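운동생리학 강의 노트: 운동과 골격근의 에너지 대사
여섯 번째 시간, 젖산 이야기부터 다시

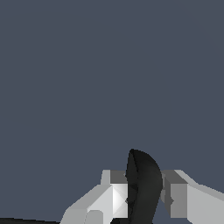
힘든 운동을 하면 왜 혈중 젖산 농도가 올라가나요?

근육에서 젖산이 만들어지는 속도가 몸이 그것을 치우는 속도를 앞지르기 때문입니다. 젖산은 가만히 쉬고 있을 때도 늘 조금씩 만들어지고, 또 늘 조금씩 쓰입니다. 운동 강도가 낮을 때는 생산과 제거가 비슷하게 맞아떨어져서 혈액을 뽑아 보아도 수치가 별로 움직이지 않지요. 그러다가 강도가 어느 지점을 넘어서면 해당과정이 빨라지고, 피루브산이 미토콘드리아로 들어가는 속도보다 더 빨리 쌓이면서 그만큼이 젖산으로 바뀌어 혈액으로 나옵니다.

지난 시간 끝나고 복도에서 이 질문을 하신 분이 세 분이나 계셔서, 오늘은 아예 이걸 맨 앞에 두고 시작하기로 했습니다. 사실 저도 학생 때 이 부분을 한참 헷갈렸어요. 그때 배운 책에는 젖산이 거의 독처럼 쓰여 있었거든요. 운동 다음 날 계단을 못 내려가는 것도 젖산 탓, 숨이 차는 것도 젖산 탓이었습니다. 지금은 그렇게 설명하지 않습니다. 그러니 혹시 고등학교 때 외운 내용과 다르더라도 너무 당황하지 마시고 천천히 따라와 주세요.

1. 용어 정리

젖산과 젖산염을 구별해 둡시다. 우리 몸의 pH에서는 젖산이 거의 전부 수소 이온을 내놓은 상태, 그러니까 젖산염으로 존재합니다. 검사지에 찍히는 값도 젖산염 농도입니다. 다만 한국어 교재에서는 둘을 그냥 젖산이라고 부르는 일이 많고, 저도 강의하다 보면 입에 붙은 대로 젖산이라고 합니다. 시험 답안에서는 어느 쪽으로 쓰셔도 감점하지 않겠습니다. 대신 수소 이온과 젖산염을 같은 것으로 취급하면 그건 감점입니다!

젖산 역치는 강도를 조금씩 올려 가며 측정했을 때 혈중 농도가 안정 시 수준에서 눈에 띄게 올라가기 시작하는 강도를 말합니다. 연구자마다 정의가 조금씩 달라서 논문을 읽을 때는 반드시 방법 부분을 먼저 확인하셔야 해요. 어떤 논문은 고정된 농도를 기준으로 삼고, 어떤 논문은 곡선의 꺾이는 점을 찾습니다. 같은 사람의 같은 자료를 가지고도 역치가 다르게 나올 수 있습니다.

최대 젖산 항정 상태라는 말도 나옵니다. 일정한 강도로 오래 운동할 때 혈중 농도가 더 이상 계속 오르지 않고 유지되는 가장 높은 강도인데, 이걸 제대로 재려면 여러 번 실험실에 와야 해서 피험자도 힘들고 검사자도 힘듭니다.

2. 세 가지 에너지 공급 경로

ATP는 근육 안에 아주 조금만 저장되어 있습니다. 그래서 쓰는 만큼 바로바로 다시 만들어야 하고, 그 일을 세 가지 경로가 나누어 맡습니다.

인원질 체계(ATP-PCr): 크레아틴인산이 인산기를 넘겨주어 ATP를 재합성합니다. 반응이 한 단계라 무척 빠르고, 대신 금방 바닥이 보입니다. 역도의 한 번 들기나 짧은 전력 질주를 떠올리시면 됩니다.

해당과정: 포도당이나 글리코겐을 피루브산까지 분해합니다. 포도당 한 분자에서 얻는 순수 ATP는 2개입니다. 글리코겐에서 출발하면 첫 인산화에 ATP를 쓰지 않으니 하나를 더 얻지요. 이 차이를 꼭 기억해 두세요. 해마다 나오는 문제입니다.

산화적 인산화: 미토콘드리아에서 탄수화물과 지방을 산소와 함께 완전히 분해합니다. 속도는 느린 편이지만 양은 넉넉합니다.

여기서 많이들 하시는 오해가 하나 있습니다. 교재의 그래프를 보면 세 경로가 마치 이어달리기를 하듯 차례로 바통을 넘기는 것처럼 그려져 있어요. 하지만 운동을 시작하는 순간부터 세 경로는 모두 켜져 있고, 시간과 강도에 따라 기여하는 비율이 달라질 뿐입니다. 그래프를 보실 때는 선이 교차하는 지점만 보지 마시고 선 전체의 높이를 같이 봐 주세요.

3. 젖산은 어디로 가는가

만들어진 젖산의 상당 부분은 다시 연료로 쓰입니다. 바로 옆의 지근섬유가 받아서 산화시키기도 하고, 혈액을 타고 심장으로 가서 쓰이기도 합니다. 심장은 젖산을 꽤 좋아하는 기관이에요. 나머지 가운데 일부는 간으로 가서 포도당으로 다시 합성되는데, 이것이 여러분이 생화학 시간에 배운 코리 회로입니다. 간에서 포도당 한 분자를 만드는 데는 ATP가 6개 들어가니까, 몸 전체로 보면 공짜는 아닌 셈이지요.

세포막을 건널 때는 MCT라는 운반체를 이용합니다. 종류가 여럿인데 우리 수업에서는 MCT1과 MCT4만 알면 됩니다. MCT1은 산화 능력이 좋은 섬유에 많아서 주로 받아들이는 쪽에 관여하고, MCT4는 해당 능력이 좋은 섬유에 많아서 주로 내보내는 쪽에 관여합니다. 지구력 훈련을 꾸준히 하면 미토콘드리아와 모세혈관이 늘고 MCT1도 늘어나는 것으로 보고되어 있습니다. 훈련된 선수의 젖산 곡선이 오른쪽으로 옮겨 가는 데에는 이런 변화들이 함께 작용합니다.

운동 뒤에 가볍게 움직이면 가만히 누워 있을 때보다 혈중 젖산이 빨리 떨어집니다. 다만 수치가 빨리 떨어진다고 해서 다음 날 근육통이 덜하다는 뜻은 아니에요. 지연성 근육통은 익숙하지 않은 신장성 수축에서 생기는 미세 손상과 그에 따른 염증 반응으로 설명하는 것이 일반적이고, 젖산은 그보다 훨씬 전에, 대개 한두 시간 안에 안정 시 수준으로 돌아와 있습니다.

4. 실습 안내

실습은 Wallanel 실습동에서 오후 2시에 시작합니다. 달리기 검사를 받는 분은 식사를 적어도 두 시간 전에 마치고 오시고, 카페인 음료는 그날만 좀 참아 주세요. 검사는 약 40분 걸립니다.

채혈은 귓불에서 합니다. 첫 방울은 닦아 내고 둘째 방울부터 씁니다. 땀이 섞이면 값이 실제보다 높게 나올 수 있으니 알코올 솜으로 닦은 뒤 완전히 말리고 찌르세요. 작년에 한 조가 이걸 빼먹는 바람에 안정 시 값이 전력 질주 직후처럼 나와서 다들 한참을 들여다보았던 기억이 납니다. 장갑은 피험자가 바뀔 때마다 갈아 끼우고, 란셋은 반드시 전용 통에 버립니다.

속도 단계를 바꿀 때마다 심박수, 자각도, 혈중 젖산을 같은 줄에 적습니다. 기록지는 Zelov 양식을 그대로 쓰되, 맨 오른쪽 비고 칸을 비워 두지 마세요. 신발 끈이 풀려서 잠깐 멈췄다든지 기침을 했다든지 하는 사소한 일이 나중에 이상한 점 하나를 설명해 줄 때가 많습니다.

달리기를 원하지 않는 분은 따로 이유를 말씀하지 않으셔도 됩니다. 기록이나 채혈 보조를 맡으시면 되고 점수는 똑같습니다. 심장 질환이나 빈혈로 진료를 받고 계신 분은 검사 전에 꼭 저나 Cuiping Luo 조교에게 알려 주세요.

5. 보고서

분량은 공백 포함 4,000자 이내입니다. 그중 고찰이 적어도 2,000자는 되었으면 합니다. 결과를 표로 한 번, 그래프로 한 번, 글로 또 한 번 똑같이 쓰는 분들이 계신데, 그러면 정작 생각을 풀어 놓을 자리가 없어집니다. 그래프의 가로축은 속도, 세로축은 혈중 젖산 농도로 하고 단위를 빠뜨리지 마세요.

고찰에서 다루면 좋을 내용은 이렇습니다. 여러분 조가 역치를 어떤 방법으로 정했는지, 다른 방법을 썼다면 값이 어떻게 달라졌을지, 심박수와 젖산이 같은 모양으로 올라갔는지, 그리고 한 사람의 자료로 할 수 있는 말과 할 수 없는 말이 무엇인지. 마지막 것이 제일 어렵고, 저는 그 부분을 제일 오래 읽습니다.

참고로 Andor Somogyi 선생님이 Urkum 워크숍에서 쓰신 젖산 곡선 연습 자료를 강의실 뒤 책장에 꽂아 두었습니다. 오래된 자료라 글씨가 좀 흐리지만 곡선 맞추는 연습에는 이만한 것이 없어요. 빌려 가실 때는 이름만 적어 주시고요.

6. 복습할 때 생각해 볼 것들

안정 시에도 혈중 젖산이 0이 아닌 까닭을 적혈구와 연결해서 설명해 보세요. 적혈구에는 미토콘드리아가 없다는 점이 실마리입니다.

글리코겐이 많이 줄어든 상태에서 같은 검사를 하면 곡선이 어떻게 보일까요? 젖산 값이 낮게 나왔다고 체력이 좋아졌다고 말해도 될지 조원들과 이야기해 보시기 바랍니다.

다음 시간에는 운동 후 초과 산소 섭취량으로 넘어갑니다. 교재의 Hegedűs 장을 앞부분만 읽어 오시면 되고, 뒤쪽 수식은 제가 칠판에서 같이 풀어 드릴 테니 미리 겁먹지 않으셔도 됩니다. 계산기는 꼭 챙겨 오세요.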